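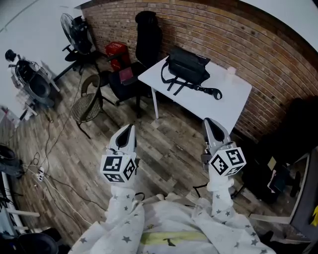 Handheld gripper demos keep losing tracking when I turn my wrists, any tips?

Posted in Teaching by demonstration

Hi all, I'm new to this so go easy! I'm recording two-handed demos with a pair of handheld grippers, the sort with a marker cube under the finger, plus a head camera. The task is picking a cup up off a small table and putting it in a bag. I've done 50 goes so far and when I play them back, 11 have a spot where the left hand just vanishes for a moment and then pops up somewhere silly, usually as I tip the cup towards the bag. The right hand is fine nearly every time. Is it my lighting, my printing, or am I simply moving too fast? I'd rather not bin the lot and start again if I can help it.

morkilico_bench

Welcome! Sounds like your wrist to me. When you tip the left hand over, your own forearm or the other gripper gets between the cube and the camera, and once no face can be read cleanly the tracker starts guessing. Try a dry run where you only do the tip, nice and slow, and watch the live view (get a friend to watch it if your screen's behind you). I moved my bag a bit further from my body and turned it so the opening faced me, and I hardly had to twist at all after that. Mind your sleeves as well, mine kept riding down over the bottom of the cube and I ended up using hair bands, very glamorous.

Don't bin the 50, though. Cut out the 11 and keep the rest, they're still good demos. If the gap is only 3 frames or so you can fill it in, but I wouldn't try to patch anything longer.

Denus

slow down

Zevel

Bit more on the above, as slowing down does help but there's a catch. I did a whole set of 80 at a crawl and the arm learned to crawl too, with lots of dithering over the cup! Go at the speed you'd like the robot to go, and if the markers smear, shorten the exposure and put another lamp on. Check the cubes too. One of mine had a corner of the print lifting and it was only ever that hand that dropped out, drove me up the wall for most of August. Swap the left and right grippers over and record a few more. If the trouble moves to your right hand it's the gripper or its cube, and if it stays on the left it's how you're moving.

Oh, and tidy your cables before a long session. I've pulled a plug out with my foot halfway through a good take more than once.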